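Let the Map Be Wrong

Marcelino Lorente has been running a game for us since September, and in that time I have drawn 16 maps, all of them bad. I'm the party's mapper. I sit at his left with squared paper and a pencil, he reads out corridor lengths and door positions, and I get them wrong. I want to argue that this is how it should be, and that referees who hand over a clean, correct map, or fix the players' map for them as they go, are taking out a good part of the game.

The usual case against player mapping is that it is slow. I accept that it's slow. When we went into the lower halls at Irka we spent most of an evening on one octagonal room, because I could not make the exits line up and Marcelino would only repeat what our characters could see. Two of the others went to make tea. A referee with a printed map could have uncovered that room in a few seconds and we would have been on to the next thing.

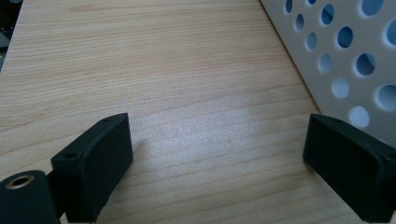

But the next thing was a room we reached by the wrong door, on account of my drawing, and we spent the following session being chased through it. We still talk about that chase. I can't remember a single room from the campaign before this one, where every floor plan was laid down in front of us as we opened the doors. I remember looking at the plans. I don't remember being anywhere.

A map made by the players is a record of what they believe. If it is wrong, they act on a wrong belief, and that leads to decisions the referee could not have planned. Lakmal Amarasinghe, who plays our thief and has been at this longer than any of us, spent a month sure there was a hidden vault under Meesuk, because my map showed a large blank space between the cistern and the chapel. There was no vault. I had drawn the cistern stairs going east when they went north. He spent 500 gold pieces on diggers, and the diggers were overheard, and that is how we came to the attention of the Vakley toll-lords, who have been our main trouble since.

Marcelino could have stopped this with one sentence. "The stairs went north" would have done it. I'm glad he kept quiet, and when I asked him about it later he said he hadn't noticed until the diggers were hired, and after that it seemed unfair to the toll-lords.

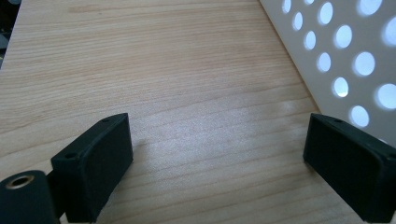

There are limits. I don't think the referee should let a mistake stand if it comes from his own bad description. If he says left and means right, he should own up and the map should be mended. Nor do I think it right to hold players to an error their characters would never make. A person who has walked the same passage a dozen times knows which way it bends, whatever the paper says. Marcelino's rule is that any route we have used three times is safe, and he will correct it if we ask. We rarely ask.

Wilderness maps are a harder question. In the dungeon a wrong wall costs you an evening. Out in Liladdale a wrong river can cost you the campaign, or so people say. The hexes are bigger, the food runs out, and there is less to bump into that tells you the map is off. I know referees who insist on exact maps underground and give out a full printed hex map for anything with a sky over it. I would do it the other way round if I had to choose, but I'd sooner have both left to the players.

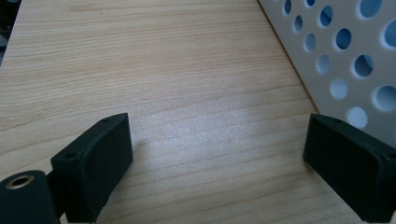 What makes the wilderness work is that the land offers its own correction, if the referee describes it well. You can see a ridge from two hexes away. You can ask a shepherd. The trouble comes when every hex is described as "hills" or "forest" and the players have nothing to take a bearing from. Real ground has a grain to it. Look at the tabletop in the photo, where the lines all run the same way across the wood in long, gently wavy streaks; a valley country is often like that, and a party told so on the first day can tell afterwards whether it is going along the land or across it. Marcelino gave us that much about Liladdale, that the ridges ran east to west, and it has been worth more than a compass. When we crossed three of them in a day I knew we had gone south and not west, and I rubbed out half the sheet.

The other objection I hear is that only one person gets to enjoy this. One player draws and the rest wait. It was true of us at first. Then Lakmal began keeping his own map, out of distrust, and now we have two that disagree. The arguments over them are in character more often than not, and the cleric has started asking both of us for directions and choosing whichever answer sounds less sure of itself. I'd recommend a second mapper to any group of more than four.

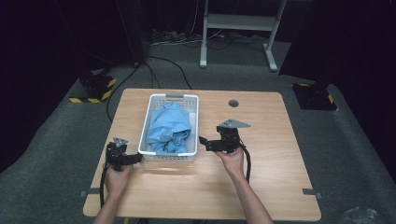 Published settings have not helped. A modern boxed set will come with a poster map on good paper, and having paid for it the referee naturally wants it out on the table where people can admire it. I understand that. I own a few. But a poster map settles every question before it's asked, and the players stop describing places to each other. A dungeon level ought to be handed over more like the blue cloth in that white basket, bunched up, with the folds hiding most of it, so that you have to pull it about to learn what shape it is. If the poster must be used, keep it behind the screen until the party has bought it or stolen it from someone. In our game the toll-lords have a proper survey of the Irka road and want 1,000 gold pieces for a copy. We have argued over it twice and we still haven't paid.

I have my doubts about their survey in any case. It shows a bridge where both of our maps have a ford, and Lakmal and I don't agree on anything else.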